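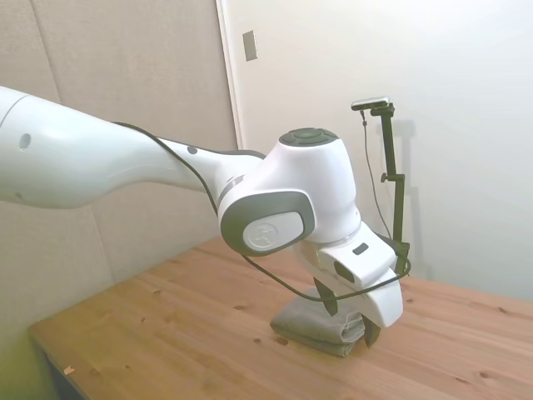 Twelve Towel Tricks I Will Happily Talk Your Ear Off About

Posted in August by Damian Rüegg
Filed under: Laundry & Linens
2,561 shares | 38 comments

I love towels. There, I said it! I grew up in a house where the bath towels were stiff enough to stand in a corner, and the day I moved out I bought two big fluffy ones and swore they would stay that way. They didn't, of course (I drowned them in fabric softener for a year), and that's how all of this started. So pour yourself something cold and let's get into it.

Wash them before you use them

New towels come with a finish on them that makes them feel silky in the store and useless after a shower. Run them once in warm water with half your usual detergent and a cup of white vinegar, then again with nothing at all. You'll get a shocking amount of lint in the dryer screen. Keep dark ones by themselves for the first three washes, especially reds and navies. I have a pink bathrobe that can tell you why.

Use less detergent. No, less than that

This is the big one! Most of us pour in double what the load needs, and it never rinses out completely. Two tablespoons does a full load of bath towels in my machine, and my water is pretty hard. If your towels feel slick when they're wet, that's leftover soap. Rewash with no detergent and watch the window, if you have a front loader. Mine foamed up for twenty minutes the first time, and I called my sister to tell her about it.

Skip the softener

Softener coats the loops, and coated loops don't drink. I quit cold turkey and it took four washes before the old towels came back around. Dryer sheets do the same thing, only slower. Wool balls are great, and a couple of clean tennis balls are fine too if you can stand the racket.

Vinegar and baking soda, but never together

People love to dump both in at once for the fizz. The fizz is fun! It also uses them both up and leaves you with salty water. Do the vinegar in one wash and the baking soda (half a cup, straight in the drum) in the next. And please keep vinegar far away from bleach, always, because the two make a gas you do not want in your laundry room.

Shake before you dry

Grab the short end, give it two hard snaps, and toss it in the dryer. It stands the loops up and pulls the wad apart so the middle dries along with the edges. My arms get tired on a big load and I still do it every time. On the clothesline, snap them again when you take them down. Line-dried towels are scratchy mostly from drying dead still, so a breezy morning is your friend, and ten minutes in the dryer afterward takes care of whatever stiffness is left.

About the weight

Towels are sold by grams per square meter, and bigger is not always better. I keep a few at 650 for the bath and they're lovely, but they take forever on the line. For the gym, the beach or a kid's swim bag, go much thinner. Judedell makes a flat waffle one that I've had for years and it dries over a chair back by lunchtime. My one really heavy set is from Arneo, and I'll be truthful, I only bring it out in winter.

Fold in thirds

Lay the towel out the long way, fold one long side in to the middle third, bring the other over it, then fold the strip in half and in half again. You get a fat little brick with no raw edges showing, and it goes straight on the bar without refolding. Put the rounded side facing out on the shelf! It looks like a hotel, and you can pull one out without dragging the neighbors along.

If your shelves are shallow, measure first. Mine are eleven inches and I had to switch to a roll for the bath sheets.

Rotate the stack

Clean towels go on the bottom, and you take from the top. Otherwise the same three get washed to death while the others sit there getting musty.

Rescue a sour one

You know the smell. Soak it in the hottest water the label allows with a scoop of oxygen bleach for a few hours, then wash as usual and dry it ALL the way. If it still smells once it's damp again, check the washer. Pull back the rubber gasket on a front loader and wipe in the fold. (Sorry in advance for what you find.)

Snags and loose threads

Never pull. Snip the loop level with its neighbors using small sharp scissors. Terry is woven, so one cut loop won't run. A fraying hem is a five-minute job with a zigzag stitch, and I like using a loud thread color so each person in the house can find their own.

Retire them in order

Bath towel, then dog towel, then cut into squares for the garage. I cut mine at twelve inches and zigzag the edges in front of a movie. One big towel gives me eight rags with a bit left over, and I haven't bought paper shop towels in almost 1,000 days (yes, I have it marked on the calendar in the kitchen). Animal shelters are usually thrilled to get old towels too, so call and ask what sizes they can use.

Hooks or bars?

Bars, if you've got the wall for it. A towel on a hook stays damp in the bunched part until evening. We had room for only one bar, so I added a second one above it, staggered out a few inches from the wall, and now all four of ours dry by noon.

Next up I'm doing dish towels, and I have opinions about the linen ones! If you've got a stain you can't beat, leave it in the comments with what the fabric is and what you've tried so far.

Tagged: towels, laundry day, folding, linen closet, rags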